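### 4.2 Sorting with the Garen kit

We turn now to the Garen, the lower-priced of the two kits on loan to us, and the one most readers wrote in about after our earlier note on the Horus. The Garen is sold as a complete teaching package: arm, gripper, control board and a set of ready-made exercises. Our interest was a simple one - could a teacher with no background in robotics get useful work out of it within a single afternoon?

Assembly was done by Iara Montecinos and Horacio Yáñez, working from the printed booklet alone, and it took them 94 minutes from opening the box to the first movement of the arm. The booklet is friendly and well laid out, though we would dearly have liked a larger drawing of the wrist, where both of our builders lost their place.

For the main exercise we chose colour sorting, with small painted cubes in red and blue, a tray as the pick-up area and a bowl for each colour. Over the course of September the team at Salinas logged 263 picks with the settings as supplied. Of the cubes lifted, 90 per cent were released over the intended bowl, and we were rather charmed by how steadily the arm kept at it. The misses came mostly from cubes lying close against the wall of the tray, where the fingers have little room to open. Joaquín Montecinos suggests a flatter tray for younger classes, and we are inclined to agree with him.
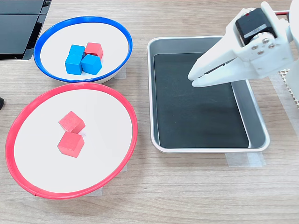 **Figure 2.** Sorting exercise with the Garen kit. The gripper is over the lined tray, with the bowls to the left.

Can the kit be used without a permanent internet connection? Once the software has been installed, every exercise in the booklet runs from the local computer, and a connection is needed only for updates.

Spare fingers are sold in pairs, and Kavinda Samarakoon found them easy to change with the small key provided. Servicing is handled from the Busville workshop, whose replies to our questions were patient and thorough - we return to the matter of support in Section 5.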